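Visit report: Enham data collection site, Jarow
April 14, 2023

I spent a morning at the Enham site in Jarow to see how the team applies its working rules for hand-held gripper sessions. Muchen Yu, who maintains the rule document, took me through it and then through a full session. The document runs to seven pages, and a printed copy goes to every new operator.

The first section covers tools. Each gripper is entered in a log before use, with a note on the condition of the finger pads. Worn pads are replaced in pairs. Yu said that early on they changed single pads, and the mismatch showed up later as a small sideways drift in the grasp. Pads now have a service limit of 500 closures on hard objects and 1,000 on cloth. The limits are conservative, and Yu expects to revise them in June.

Markers have their own page. The printed face must be flat, clean and free of tape over the black border. An operator holds the tool by the grip and keeps fingers and sleeves off the marker. A scratched marker is reprinted at the same size – scaling to fit the page is listed as a fault, with the print setting written out in full. I would have liked to see a tolerance for flatness. The text says only "flat to the eye."

The task sheets are short. The one I read concerned items on a coat rack: approach from the front, close on a strap or on bunched fabric, lift clear of the hook, lower without swinging. If the rack moves on its base, the take is marked and kept. Deleting a bad take at the station is not allowed. Rejection is done later by a second reader, who records a reason code. A batch is 200 takes, and the reader sees all of them.

Floor rules took up the longest discussion. Power strips and cables are permitted on the floor during a session, but the operator's walking path has to be agreed on beforehand and walked once without tools. Packs stay outside that path. Other staff may work at their desks while takes are recorded, provided they have signed the consent form, and visitors sign the same form at the door. I signed mine.

The comparison with Beaulieu, which I visited earlier, is useful. Beaulieu clears the room completely and gets very uniform recordings. Enham accepts ordinary office surroundings and puts the effort into logging. Both sites use the Gekeck checklist for start-up, though Enham has moved the clock check ahead of the calibration step. Yu's argument is that a calibration with a wrong time stamp has to be repeated anyway.

Two points I raised are still open. The reason codes have no entry for an operator stopping early, and the pad log does not say which hand the tool was used in. Yu noted both for the next revision and will send me the draft. 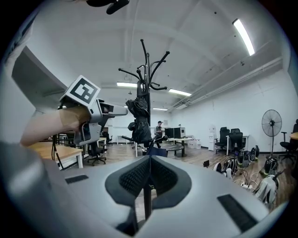
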